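To: Brestovdale Food Share packing list
From: Retno Wibisono
Subject: Re: Bags for the February round

Hi all,

Replies are in under the bits they belong to. I've trimmed the original where there was nothing to add.

> I did my first shift at the Ametepe Street hall and came away with
> a few questions. First, are we meant to be using the white cloth
> bags for everyone now, or only for the people who walk home? There
> was a box of paper ones under the sink and I wasn't sure if they
> were being saved for something.

Cloth for everyone who collects on foot or by bus. Paper for the car deliveries, as those go into crates anyway and the crates come back with the bags folded in the bottom. The paper ones under the sink are fine to use. Please take from the opened bundle first. Last time I looked there were three opened bundles.

The cloth bags are on loan, in theory. We bought them from Jisness two winters ago and we get a fair number back, usually full of other bags. If someone hands you one at the door, put it in the tub for washing even if it looks clean. I do a load when the tub is full. They shrink a bit the first time and then stay put.

> Second, the bags won't stand up. I had one flop over every time I
> let go of it and I ended up holding it open with one hand and
> packing with the other, which was slow. Is there a trick?

Don't stand it up. Lay it on the table with the mouth toward the middle, pull the top panel back and spread the opening as wide as it will go, then put the first things in while it's lying there. Boxes go in first, flat side down against the bottom seam. When there's enough weight in the bottom you can lift it by both straps and give it one shake, and it will stand well enough for the rest.

Leave the straps hanging outside. If one falls in, you'll pack on top of it and have to take everything out again. I've done this more than once with a full bag.

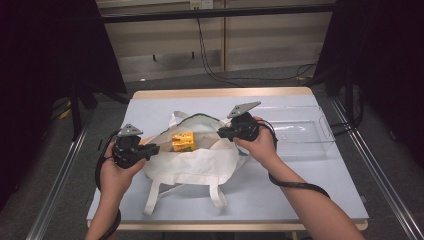 The order after the boxes is tins, then jars, then anything in a soft packet, then bread and fruit. Rice and flour count as tins for this purpose. Eggs don't go in the bag at all, they're handed over separately at the door, and the person on the door should say so out loud so nobody drives off without them.

If you get a lot of small packets (soup, jelly, stock cubes, those single-serve noodles) don't scatter them through. Put them together down one side. They slide to the bottom otherwise and people find them a fortnight later. A few of our regulars have mentioned this.

> Third, how heavy is too heavy? I packed one that I could lift but I
> wouldn't have wanted to carry it to the bus.

7 kilos is the limit for a cloth bag. There's a luggage scale on the hook beside the door, and you hang the bag on it by both straps. After a few shifts you won't need it. If a household's list comes to more than that, split it over two bags and try to make them even, so they can carry one on each side. Write 1 of 2 and 2 of 2 on the tags.

The stitching at the top of the straps is the weak point. If you see threads coming away there, put the bag aside in the mending pile on top of the fridge. Same for any with the coloured edging coming off the rim, although that's only cosmetic and can wait.

> Also, the sheet on the packing table. Is it supposed to be there? I
> took it off to wipe underneath and then couldn't get it to lie flat
> again.

Yes, it stays on. The tabletop stains, and the hall committee asked us to cover it after the beetroot. Wipe the top of the sheet with a damp cloth at the end and leave it in place. If you do need to lift it, two people is easier, one at each end, and you want a bit of bare wood showing along both long sides. If it hangs over the edge it catches on people's jumpers and the whole lot moves.

Keep the table clear apart from the bag you're on and the next item or two. I know it's tempting to set out the full list first and tick it off. We tried that and things got swapped between households, including a box of baby cereal that ended up with a man of eighty. Work from the shelf to the bag, one list at a time, and tick as it goes in.

> Last one. The labels. The marker I was given rubbed straight off.

That was the whiteboard marker, sorry. It lives on the windowsill with the laundry ones and they look alike. Use the card tags and a biro. Tie the tag to the left strap. It doesn't matter which side is left, only that the tag is on a strap and not pinned to the cloth, as the pins leave holes.

A few other things while I'm writing.

We've been offered a pallet of dry goods from Kedine, mostly crackers and boxed cereal. I've said yes to half of it. The cereal is bulky and will fill a cloth bag by itself, so for that round we'll put it out on the trestle and people can take a box on the way past. I'll confirm the delivery morning when they've told me.

The grant report is due and I need the totals for last year. If you kept a tally sheet at home, please drop it in the folder or send me a photo of it. I have us at just over 3,000 bags but there are 2 months where the numbers look low to me, and I think a sheet or two is missing.

Packing starts at 4 pm for the next round, an hour earlier than usual, because the hall is booked in the evening for something with a piano. We need to be out, with the table wiped and the floor swept, before they come in. I could use one more pair of hands for the tins. Reply to me off list if you can do it.

The key is with the shop next door, same as always. Ask for it at the counter and sign the book.

Thanks,
Retno

--
Brestovdale Food Share packing list
To leave the list, send a blank message with "unsubscribe" in the subject line.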